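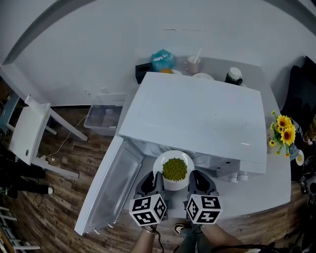
Mung beans and the small microwave

9/20/22

I have been cooking mung beans once a week since the spring, and this post is mostly so I have the method written down in one place. Judit Dobos asked me for it twice and both times I gave her different soaking times.

I buy the beans in 1000 g bags from the shop on the corner in Cimthorpe. They are the whole green ones with the skins on. The split yellow kind cooks faster but goes to paste, and I wanted something that would still look like beans on a plate. A bag lasts me a bit over a month.

Soaking. Rinse them in a sieve, tip them into a bowl and cover with plenty of cold water. I leave them overnight, 9 hours if I go to bed on time. They swell more than you expect, so use a bigger bowl than looks right. I once used a cereal bowl and found beans all over the draining board in the morning.

Cooking. Drain, rinse again, then into a pan with fresh water and no salt. Bring to the boil, turn it right down and start testing after a quarter of an hour. I stop when the skins have just begun to split and there is no chalky bit in the middle. Salt goes in at the end. Trí Trương, who grew up eating these far more often than I did, cooks his until they collapse and adds sugar and coconut milk. It is very good but it is pudding, and I was after lunch.

Once cooked they keep in the fridge for three days in a box with a lid. I have tried four days and would not do it again.

The rest of this is about reheating, which is where I kept going wrong. Beans straight from the fridge come out of a microwave hard at the edges and cold in the centre. My old one was a big thing with a keypad and a sensor programme that never once guessed correctly. When it died I went for a compact white one with knobs, partly because of the width of the table and partly because I was tired of buttons that beeped.

The way I do it now is to put the beans on a flat plate, sprinkle over a tablespoon of water and cover with a second plate turned upside down. Two minutes on medium, take the lid off, stir from the outside in, cover again and give it one more minute. Then leave it shut for another minute before eating. A deep bowl does not work nearly as well. I know this because I used one for most of the summer.

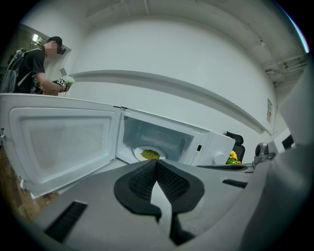 Choosing a microwave turned out to be duller than I had hoped. I looked at a few in Prondau on a Saturday and the man in the shop wanted to talk about wattage, when all I had brought with me was a dinner plate in a carrier bag. I put it in each one, shut the door and checked that it could turn. Most of the small ones failed. If you are buying one, take your own plate, and think about the door as well. Mine opens to the left, and swung wide like that it needs a good deal of clear space beside the oven. I had to stop keeping the bread bin on that side. The glass turntable lifts out for washing, and I do that on Sundays with the sieve and whatever else is in the sink.

I should say something about what goes with the beans, as they are plain on their own. Most days it is chopped spring onion, lemon juice and a lot of black pepper. If there is a tomato that needs using it goes in too. Gergely Pintér puts pickled cabbage on his and eats them cold. I tried it and can see the point of it in hot weather. Fried onions are the best thing by a long way, but then you have a frying pan to wash and the whole business stops being a quick lunch.

I have also tried freezing them in portions. The texture suffers a little — the skins come away — but in soup it makes no difference. Freeze them flat in bags, because a solid ball of beans takes an age to thaw and you end up chipping at it with a fork.

The cost is low enough that I stopped working it out. The thing I spend most on is lemons.

Next I want to try sprouting some. Judit says a jar and a bit of muslin is all it takes, and that they are ready in three or four days if you remember to rinse them morning and night. I have the jar. The muslin is somewhere in the cupboard under the stairs, and I will have a look for it before November.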